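Thursday, August 20, 2020

**1/** A thread on the Ruoxi Tian and Dai engagement, for everyone who sent me the same clip last night. I cover this stuff for a small newsletter, so I watched the whole two-hour stream and not only the part that got shared.

**2/** It was the final night of the Plondham Song Prize. Ruoxi had just lost Best Single to Shufen Jia. She went back out to do the closing number, and Dai walked on from the left during the second chorus. He was not on the running order.

**3/** He got down on one knee, the band kept playing, and she said yes into a live microphone. Then she said "wait, which hand." That's the bit on all the shirts already. 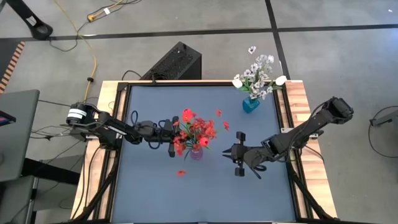 ## What we know about the ring

**4/** It's a yellow sapphire on a plain band. Dai told the backstage host he bought it in Drindmont in the spring and kept it in a guitar case. He did not say what it cost. Any price you've seen going around is a guess, including the one with the decimal point.

**5/** The Zernex account posted "congrats to our girl" within four minutes. Zernex is her label. People took that as proof the whole thing was staged. A label having someone on shift during its own artist's closing number is normal.

**6/** The other thing people point to is the camera angle. There was a camera right there on stage left when he came on. I went back and checked, and it had been there for every act since the first break.

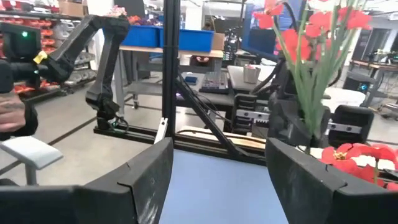

**7/** As for the timeline, they met on the Drindmont tour, when he was playing bass for the opening act. They were first seen together at a ball game. She confirmed it in a radio interview by saying "yes, obviously" and asking for the next question.

**8/** There was a breakup story last winter. It came from one site and was never confirmed. She had taken down her pictures with him, but she had taken down all her pictures, all 932 posts, ahead of the album. I wrote that up at the time and got yelled at for it.

**9/** Shufen Jia has been getting a hard time today and I think it's unfair. She won an award and an hour later it was the third story of the night. She posted a picture of the two of them hugging in the hallway with the caption "best night." Some of the replies are nasty. She and Ruoxi shared an apartment for two years. They're fine.

**10/** Correction to something I posted last night: I said the hall was sold out. It holds 2,501 and they capped it at 1,000 this year, with every other row closed. The 1,000 seats were sold. Thanks to the two people who wrote in.

**11/** I also said Dai wore a borrowed jacket. That was a joke he made on the stream and I reported it straight. It's his jacket. 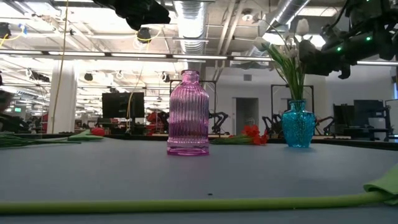

**12/** On the wedding, there's no date. His brother told a local station "September would be nice" and a few sites have turned that into a September wedding. He didn't say September of what year. Ruoxi's manager answered my email with one line, which was that there are no plans to announce.

**13/** The album is still due when it was due. The closing number was the first time she has played "Long Way Round" live, and it got buried under everything else. The full performance is on the Prize's channel. The first verse is slower than the recording and I liked it better.

**14/** A few of you asked if they'll release the live version. The label hasn't said. There's a fan petition that had passed 2,000 names when I looked this morning. Petitions like that don't usually move Zernex, but they did put out the acoustic EP after the last one.

**15/** Replies are open. Please don't send me the address of the restaurant they went to afterward. I've had it from several people and I'm not going to post it.

**16/** Newsletter goes out tomorrow with the full list of winners, including the categories the stream skipped. Best Producer was handed out during an ad break and I'd like to talk about that.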